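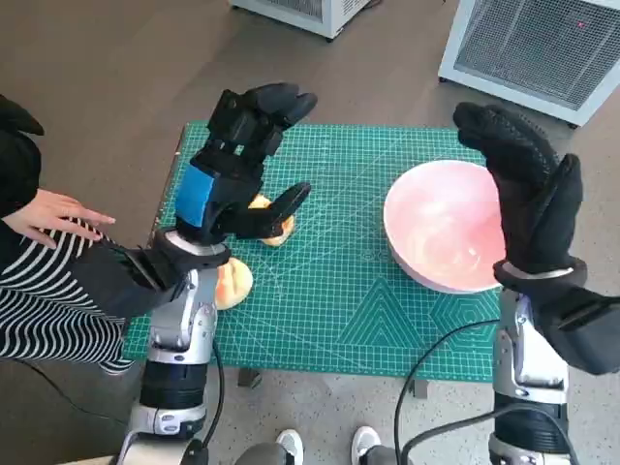 1. The fault

Talk for the Gritthorpe safety group. Keep to 12 minutes.
Task: food pieces and a pink bowl on the cutting mat, two arms, teleoperated.
Left hand held its last commanded pose after the operator's link dropped. It should have gone to a protective stop. The right arm stopped correctly.
Delay before the left arm stopped: 337 ms. Our limit is lower; give the limit verbally.

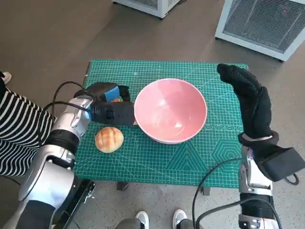 2. What the log showed

Ryota Takagi went through 2,527 cycles from June. Same delay in 7 of them, all on the left controller.
Cause: watchdog timer reset by stale packets. Rakton firmware setting, left at default on one side only.
Point out how near people stand to the table. Lempi Savolainen's rule: no hands inside arm reach while the link is live.
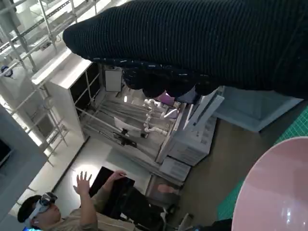

Headset operator, lower left, with the mat and pink dish at lower right.

Pause for questions on the watchdog. Retest results go in the second half.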